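Home & Garden > Houseplants > Watering

Leaves on my potted plant going soft, pot has no drain hole

I bought a leafy green plant in June and it was fine for 3 weeks. Now the bottom leaves are soft and two have turned yellow. I water it every Friday, one full cup. The pot came from Skedby and has no hole in the bottom. The room stays at 70 degrees. Should I repot it or just water less?

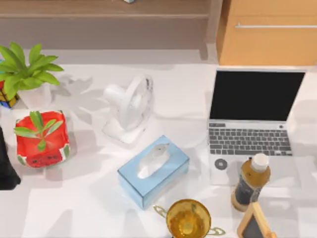 Answer 1 (best answer)
Water less first. A cup every week is a lot for a pot with no hole, and the extra sits at the bottom where the roots are. Push a finger in 2 inches and only water if the soil feels dry. Broad pointed leaves like those will droop if the roots stay wet, and yours still look bright green on top, so I would not give up on it. If the pot is plastic you can drill it. Otherwise keep the plant in a cheap nursery pot and set that inside the nice one. Tip out whatever collects after an hour.

Answer 2
Repot. Gravel at the bottom does not help, I tried it. Use regular potting mix with some perlite. I get mine from Flindevmont, the small bag is enough for one plant. If you want an outer pot, pick a smooth one that wipes clean.
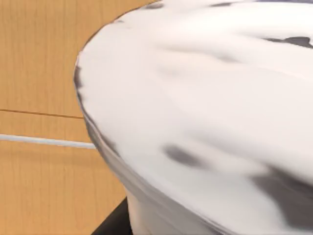 Smooth white finish, rounded shape

Answer 3
mine did this too, moved it by the window and it came back

Comments (3)

Pimo: Did the nursery pot thing, works fine.

Jin: What size drill bit for plastic?

Pimo: I used a quarter inch, four holes.

Contact us | Terms | Back to top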